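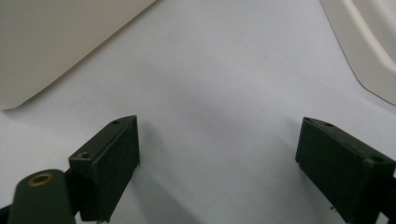 Letters, and why I'm writing them again

I posted a letter in December for the first time in years, and I've been hooked ever since. Real paper, real stamp, my truly awful handwriting. It went to my old neighbour in Treloar, who moved out there when her knees gave up on our hill, and she wrote back inside a fortnight with four pages (both sides!) about her lemon tree and the goings-on at the bowls club.

So now I've got a bit of a habit. Most nights after tea I sit down at the kitchen table with the radio on low and knock out a page or two. I've got seven people on the go at the moment, which sounds like a lot until you work out that half of them take a month to answer. My cousin in Duvbridge only sends postcards, and always the same one of the town hall. I've stuck them all on the fridge in a row.

A few of you have asked what I use. I bought a Vano fountain pen at the Trilport market and it leaks in my bag, so I keep it at home and take a biro on the train. For paper, go a bit heavier than you think you need. I started out on cheap printer stuff and the ink went straight through, and my poor aunty had to hold page two up to the window to make any sense of it. Plain suits me better than lined – my lines wander downhill but I can live with that.

The hard bit is getting going. I used to waste half a page apologising for being slow, and I've given that up completely. These days I start with whatever happened that morning, even if it's only the magpies pinching the dog's biscuits, and by the second paragraph I'm usually away. I don't do drafts. If I spell something wrong I cross it out and keep going.

Oh, and write the address on the envelope before you start the letter. I've got two finished ones sitting in the drawer right now because I can't find the street number for either of them.

If you'd like a pen friend, reply to this newsletter with your postal address and a line or two about what you're into, and I'll pair people up before the next issue goes out. Overseas readers are very welcome too, though do check the postage first. I got a nasty shock at the counter last week!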